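4. Entering the daily case counts

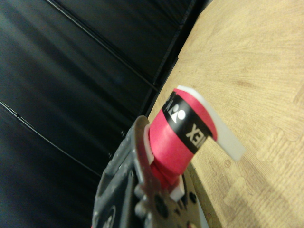
Before you start, please check that your district is already created in Vakik (see section 3). If the district is missing, the counts will be saved under "Unassigned" and they will not appear in the evening bulletin.

4.1 Opening the day sheet

1. Log in with your reporting account, not with the administrator account.
2. In the left menu choose Reports, then Day sheet.
3. Select the district, for example Udlow North.
4. Check the date on the top line. The sheet always opens on the last day that was not closed — this may be yesterday.

4.2 Filling the numbers

1. In the field New cases, type only the cases confirmed by a laboratory since the last sheet.
2. In the field Deaths, type the deaths of the same period. Leave no field blank. If there are none, type 0.
3. In the field In hospital, type the total number of patients at the closing hour. Do not type the difference from the day before.
4. Press Calculate. The program adds the new cases to the running total. When the previous total was 348 and you enter 8, the new total must show 356.
5. Press Save draft.

Note: Suspected cases have their own page (section 6). They are never added to the total.

CAUTION: Do not press Close day before the second person has read the sheet. A closed day can be opened again only by the regional office.

4.3 Importing from the Prokero file

Some hospitals, such as Rathore, send a Prokero file in place of the phone call. Choose Import, select the file and wait for the green line. The file must have one row for each patient. If the program shows message 103, the date column is in the wrong format. Correct it in the file, save, and import again.

Message 174 means that the same file was imported before. In this case nothing is changed in the day sheet.

4.4 Corrections

Late results are entered on the day when they arrive, with the real sample date in the Remarks field. For any older mistake write to Aravind Chacko at the regional office, with the district, the date of the sheet and both numbers — the wrong one and the right one.

Section last changed: 16 Oct 2022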